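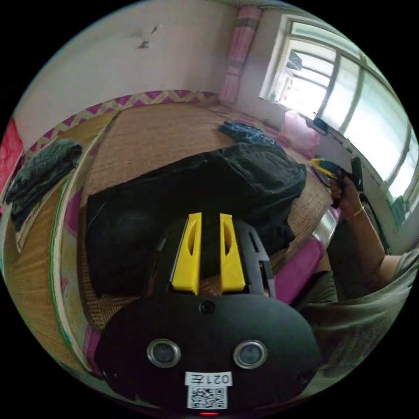 Kanus Small Claims Binder, second edition

Suing somebody over an unreturned deposit takes more paper than you'd think, and the paper prefers to live in a kitchen drawer. The Kanus is where it goes instead. It's a three-ring binder with 13 tabbed sections and 168 pages of worksheets, in the order most clerks ask for things: demand letter, proof of service, receipts, photos, the text messages you wish you'd worded differently.

The cover is gray. We tried a cheerful green in the first edition, and buyers told us it looked like a wedding planner.
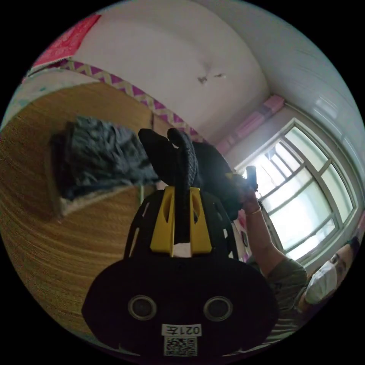 Each section opens with a one-page checklist in plain English. There's a hearing-day sheet to keep on top, with room for the courtroom number, the parking situation and the two sentences you most want the judge to hear. The timeline pages fold out to nearly double width, for disputes with a long memory.

The Kanus is a binder. It isn't a lawyer, it can't tell you whether to sue your cousin, and your court's own forms still have to come from your court.

In the box
Binder, tabs and worksheets
6 clear exhibit sleeves
2 pocket folders (one for the court, one for the other side)

Refills fit the older Mustby binder as well - punch pattern unchanged.

Made by Treto. Sold through Kouris Legal Stationery. Orders in by noon Friday ship the same day. Unused binders can be returned, settled or not.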